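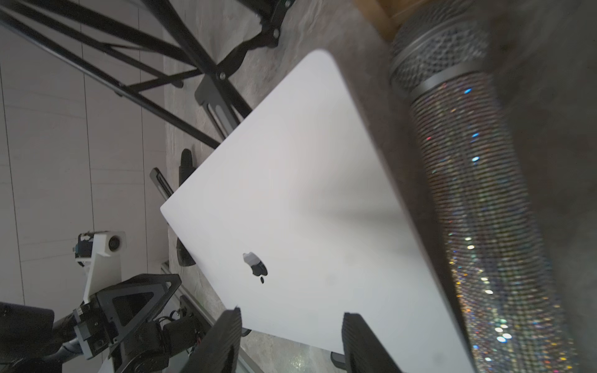
The laptop, shut for once.

I've been thinking a lot about being bored lately, mostly because I've gotten so bad at it. When I was a kid my aunt would park me on a bench outside the bakery and go in to talk to Margaux Aubert for what felt like a whole afternoon, and I just sat there! I watched pigeons. I made up names for towns (Fornutska was my best one, and yes, I drew maps of it). I'd give a lot to have that kind of attention span back.

Now I can't stand in line for two minutes without reaching for my phone. So in January I tried something pretty simple, which was keeping Saturday mornings free of screens until lunch. No plan, no book I was supposed to finish, no podcast. 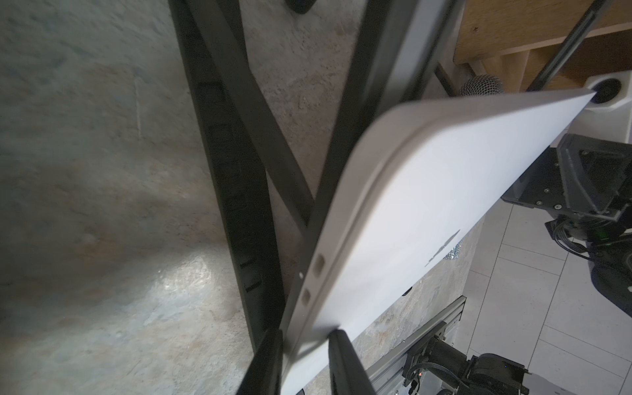

The first few weeks were awful

I cleaned things. I reorganized the spice drawer, then put it back the old way because I couldn't find the cumin. I think most of us treat an empty hour like a spill that has to be mopped up, and I was mopping like crazy. My sister says that's just how grown-ups are, and she may be right, but I don't remember signing up for it.

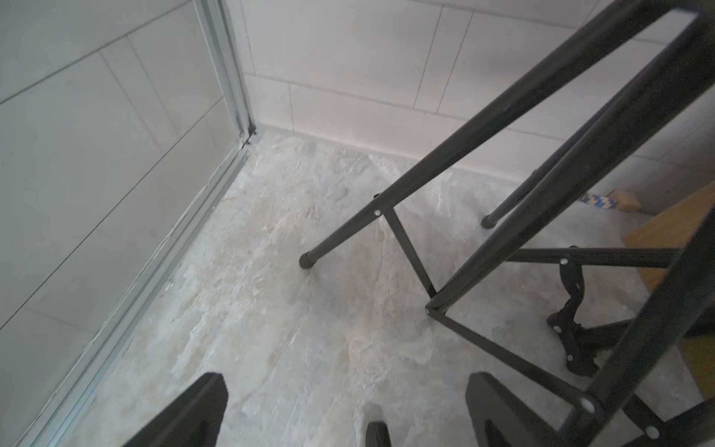
Where the good ideas went

People always say they get their best ideas in the shower, and I used to roll my eyes at that. But think about it, it's the last place most of us don't bring something to read! By the fourth or fifth Saturday I was getting shower ideas at the kitchen table. Small ones, mind you. I figured out what to say to a friend I'd been avoiding since 2000-something, and I wrote her an actual letter.

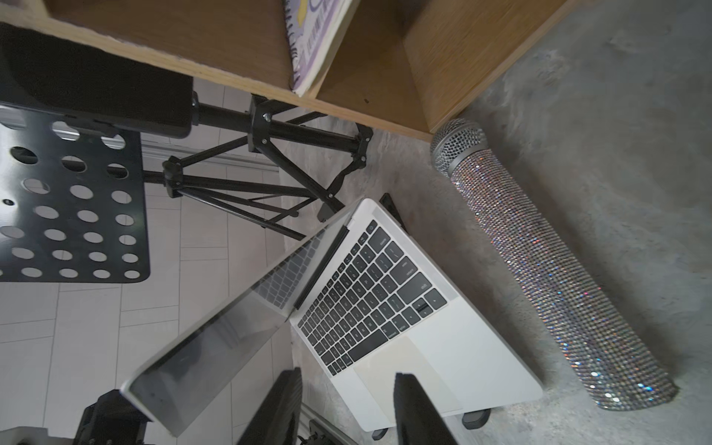

What I'd tell you to do

Not much, really. I don't think phones are evil and I'm typing this on a computer like everybody else. I do think we should stop apologizing for doing nothing, and we should definitely stop filling up every minute our kids have. Let them sit on the bench. Mine complained for a solid hour last week and then started drawing a map of her own, and she won't let me see it yet.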